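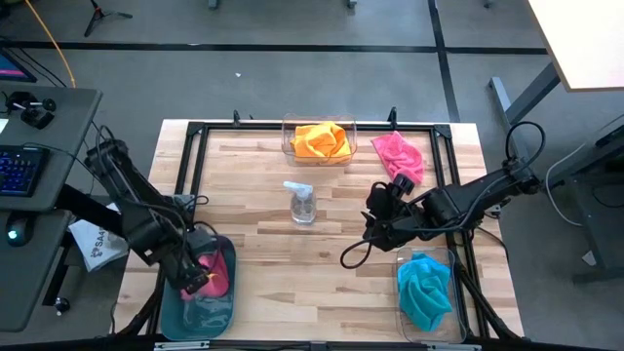 How many demonstrations does a two-arm cleaning policy need? More than the Dekker handout claims, and the number alone tells you very little.

Notes for week 2, gathering examples

Dekker reports 757 episodes and calls the set "diverse." Read the appendix. Nearly all of them come from 36 starting layouts, repeated with small nudges. A model trained on that can score well by remembering where things usually sit. Potham has 3000 episodes and the same problem at a larger size.

Cloth makes it worse. A pink cloth bunched in a tray and a pink cloth lying crumpled on bare wood are the same object to us, but the gripper has to approach them differently. Clear plastic is another headache — a see-through spray bottle shows the wood grain behind it, and I have yet to see a paper that reports results on clear items separately. Ask for that when you review one.

Things to check before you believe a data set:

Who drove the arms, and did they practice first?
Were failed grasps kept, trimmed, or thrown out?
Did both arms do real work, or did one mostly hover?
Was the test layout ever used in training?

The Brusska group answers the first two. Enier answers none of them and still gets cited.

For February: pick one of the four sets, watch a random sample of episodes from start to finish, and write down what changes between them. Bring the list, even if it is short.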